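The word "lifetime" and what it's worth
Mar 31, 2021

Precious Estrella has a saucepan with a lifetime guarantee. She would like to know whose lifetime.

"I wrote and asked them," she said. "Mine, the pan's, or the company's? I got a very cheerful reply with a link to the page I'd just quoted from."

Estrella spent nine years handling warranty claims for Hagedorn, which sold cookware and dinner sets through department stores before the name was bought by somebody else and the old office shut. She now does the books for a plumbing supplier in Sestley. I wanted to talk to her because I'd been told, by two different shops in one month, that paying extra for the guaranteed version was a no-brainer. In my experience that phrase is used by people who would prefer you didn't think about it.

We met at her kitchen table. She had a folder out before the kettle boiled.

Her position is less angry than I expected. She doesn't think guarantees are a con, or not mostly. She thinks they are priced by people who know how few of us will ever use them.

"You keep the receipt for a year, maybe. Then you move house. Then the handle goes in year six and you think, oh, I've had a good run out of it. That's what they're selling. They're selling your own good manners back to you."

In her last full year the office logged 3,706 claims. Of those, 2,123 were knocked back. I said that sounded terrible. She pulled a face.

"Some of them should have been. People put a non-stick pan under the grill, melt the handle and want a new one. I had a bloke who'd used a casserole dish to mix concrete, and he sent a photo. But I'd say a good half of the refusals were paperwork. No receipt, wrong form, bought as a gift, bought interstate. Nothing to do with whether the thing was faulty."

I have only her word for that half, and I told her so. Hagedorn's records went wherever its office furniture went. She agreed that I had only her word for it and poured the tea.

What the small print says

The folder holds eleven guarantee cards, some going back to the nineties. I read them all, which I can't recommend. Most exclude "normal wear". None defines it. One, from a dinnerware line called Gendetti, promises replacement of any piece that chips "under ordinary domestic conditions" and then, two paragraphs down, lists dishwashers, microwaves, stacking and metal cutlery as things outside ordinary domestic conditions.

"So you can have it on the shelf," Estrella said. "You can look at it. If it chips while you're looking at it, give them a ring."

She was on the phones when a card much like that one was introduced at her own firm. Staff were given a script. The first question was always whether the item had ever been in a dishwasher, and it was asked in a friendly way, early, before the customer knew why it mattered.

"People are honest. They'd say yes, of course, it goes in every night. And that was the call finished, really. I didn't like asking it. I asked it for three years."

Did anyone object? She thought about it. A supervisor named Waqas Niazi used to write "customer unsure" on the form when he felt the customer deserved a plate. He was spoken to, and kept doing it. "Waqas had a very high rate of unsure customers."

The case for the other side

I put all this to Tanveer Khattak, who buys kitchen goods for Fudham, a chain of four shops, and who was one of the people who'd called the guarantee a no-brainer in the first place. To his credit he took the call.

"The guarantee tells you the maker isn't embarrassed by the product," he said. "Nobody puts ten years on a card if the thing falls apart in two. It would ruin them."

It would ruin them if people claimed. I asked how many of his customers came back with a card in their hand. He said he didn't have that number. I asked whether he could get it. He said it would be with head office, and when I rang head office I was asked to put the question in writing. I put it in writing in November. I'm still keen to read the answer.

Khattak did make one point that stuck. The dearer frying pan in his shop, the one with the long guarantee, is $50 more than the plain one beside it. He reckons the dearer pan is heavier, better riveted and would be worth the difference with no card at all. He may well be right. In that case I'd like to pay for the rivets and leave the card in the box, but nobody prices it that way, so there's no telling how much of the extra money is metal and how much is paper.

Estrella laughed when I repeated this to her. "Ask him if he'd sell it to you without. See what he knocks off."

I did ask. He wouldn't knock anything off.

The law you already have

What bothers her most is that many people paying for cover already have rights without it. Goods have to be of acceptable quality and last a reasonable time, whatever the card says, and the shop can't wave you off to the manufacturer. She rarely heard a customer mention it. When one did, she said, the call was passed upstairs and usually ended well for the caller.

"You could hear the ones who knew. They didn't shout. They said 'reasonable time' and then they stopped talking."

I'm a bit wary of magic words. A reasonable time for a stockpot is open to argument, and an argument costs an afternoon that most people would rather spend elsewhere. Estrella concedes that. She has never bothered to take the saucepan back herself, though the lid no longer sits flat and hasn't since before her daughter finished school.

Her own habits are dull, she says. She buys mid-priced, open stock where she can get it, so that a broken bowl means buying a bowl and not a set. She photographs receipts, because the thermal ones fade to nothing. She has not filled in a registration card since she left the job, having seen what the marketing people did with the addresses.

And the eleven cards in the folder? Has she ever claimed on one?

"One. The salad servers. They sent me the wrong ones." 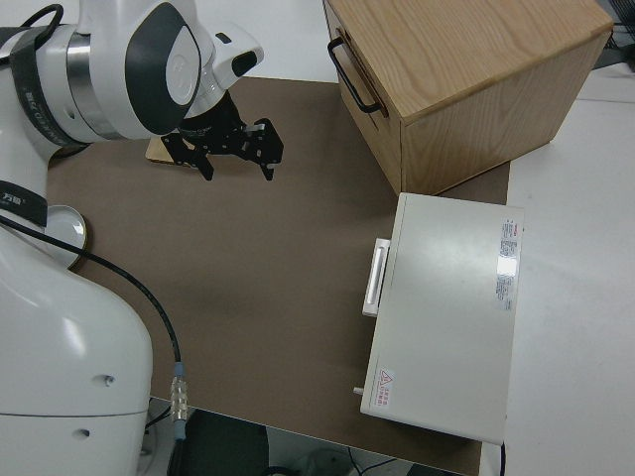 Readers' letters

Our piece on extended cover for washing machines brought in more mail than usual. Jawad Lashari writes that his five-year plan was honoured without fuss, and that we should say so when it happens. Consider it said. Waqas Yousafzai was offered a voucher in place of a repair, turned it down, and had a technician at the door the following week. Letters on guarantees of any kind are welcome, particularly from anyone who has kept the receipt.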